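Section 3: Setting up the power board on your Truslow bench

Read this section before you connect anything. It covers the Tretov 1222 power board, its cord and the small charging leads used with it. Fitting the bench itself is in Section 2. Mounting the board to the underside of the bench top is in Section 4.

3.1 Before you start

Clear the bench top and wipe it down. Put the brown Shek mat flat on the white top with the curl facing down. A new mat that won't lie flat can be left under a few heavy books for 48 hours.

You will need:
- the power board
- a dry cloth or sponge
- two hook-and-loop ties
- masking tape and a pen for labels
- a tape measure

CAUTION: Do not plug the board into the wall until step 10 of 3.3. Leave the wall switch off until then.

3.2 Laying out the board and cord

1. Take off the cardboard sleeve and the twist tie. Keep the sleeve if you plan to store the board between uses.

2. Lay the board lengthways in the middle of the mat, sockets facing up.

3. Put the cord on the mat behind the board. It will still be holding its loops from the box. Leave them for now and don't pull on the end.

4. Wipe the mat around the board. Crumbs and metal filings must be gone before the sockets are used.

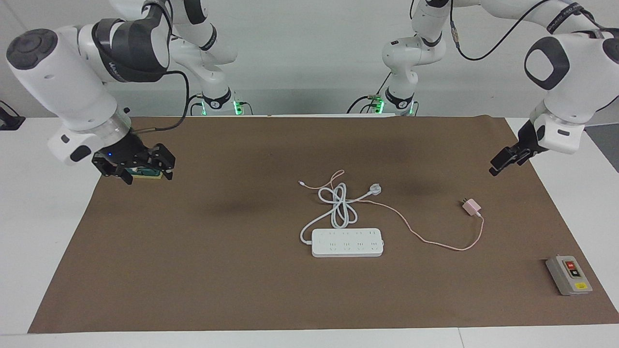

A reader of the first edition wrote in to say that the loops came out faster with the board left where it was and the free end walked back through them one at a time. Lifting the board and shaking it had only pulled the knots tighter. We have changed the next step accordingly.

5. Find the plug end of the cord. Pass it back through each loop in turn, starting with the loop on top.

6. Run the cord through your fingers from the board to the plug. Feel for nicks, flat spots and any place where the outer sheath has pulled away.

7. Look into every socket. If you see dust, tip the board over and tap it lightly. Never poke anything into a socket, including a cotton bud.

NOTE: If the sheath is damaged anywhere, stop. Tape is not a repair. Return the board to the Sultadside service counter, or put it in your council's e-waste collection.

3.3 Connecting the leads

Work with the board unplugged at the wall. Leads go in more easily if the board is held at both ends and kept level, especially when the sockets are stiff.

1. Decide which socket each lead will use. Put bulky adaptors at the ends, where they won't cover a neighbour.

2. Label each lead with a flag of masking tape near the plug. Coloured plugs and leads are handy too. Pink is easy to pick out against the grey cord.

3. Line the plug up with the socket before pushing. Push straight in, holding the body of the plug and not the lead.

4. Check that the plug sits flush. If pins are showing, take it out and try again.

5. Let the loose end of each charging lead rest on the mat. Keep its small connector away from the power cord so the two don't wind together.
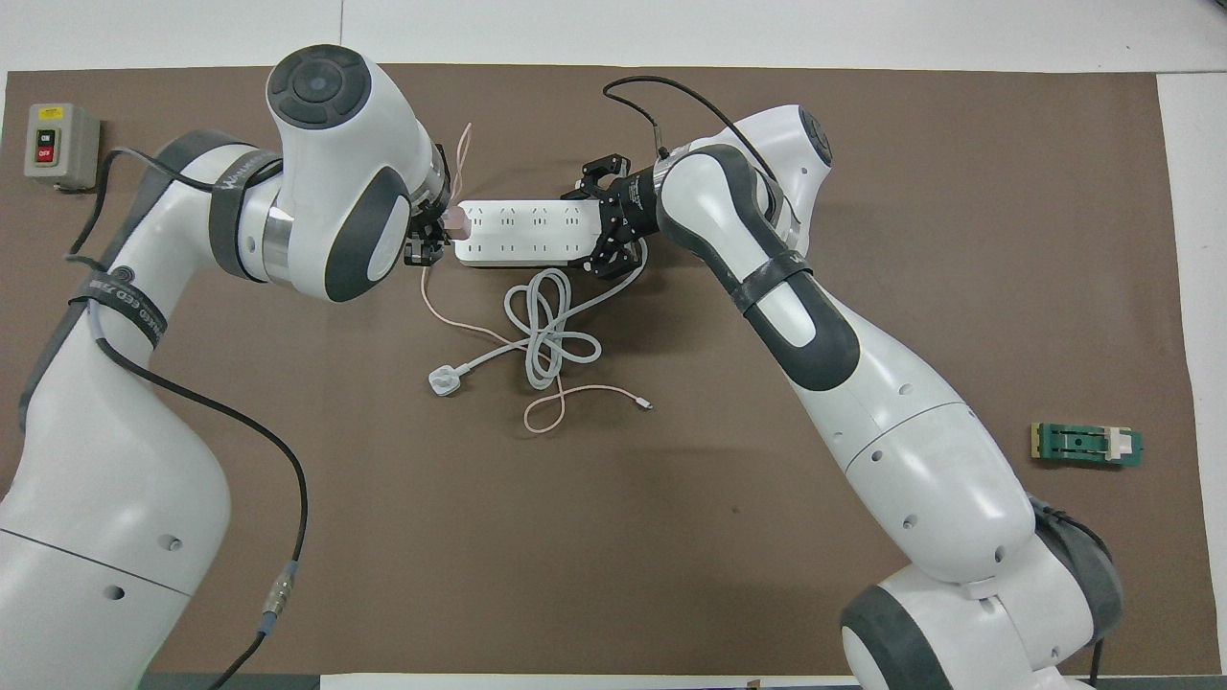

Can a second power board be plugged into this one if I run out of sockets?

Never join boards together. Use a longer board or another wall outlet, and keep the total load on each board at or below its 10 A rating.

6. Fold any slack in the power cord into wide, flat loops and fasten them with a hook-and-loop tie. Do not wind the cord around the board.

7. Keep the tied bundle small. A cord that carries a heater or a kettle must not be bundled at all.

8. Leave 70 cm of cord free between the tie and the wall outlet, measured along the cord.

9. Check that nothing is standing on the cord and that it doesn't cross a walkway or run under a rug.

10. Plug the board into the wall and switch on.

CAUTION: Liquids and power boards do not mix. Glue pots, rinse water and cups of tea belong on the side shelf.

3.4 If something isn't right

Nothing comes on: check the wall switch, then try a lamp in the same wall outlet.

One lead doesn't charge: switch off at the wall, move the lead to another socket and switch on again. If it works there, stop using the board and have it checked.

A plug feels loose or warm: switch off at the wall, unplug the board and do not use it again.

Revised 25 Feb 2021. Continue to Section 4 for under-bench mounting.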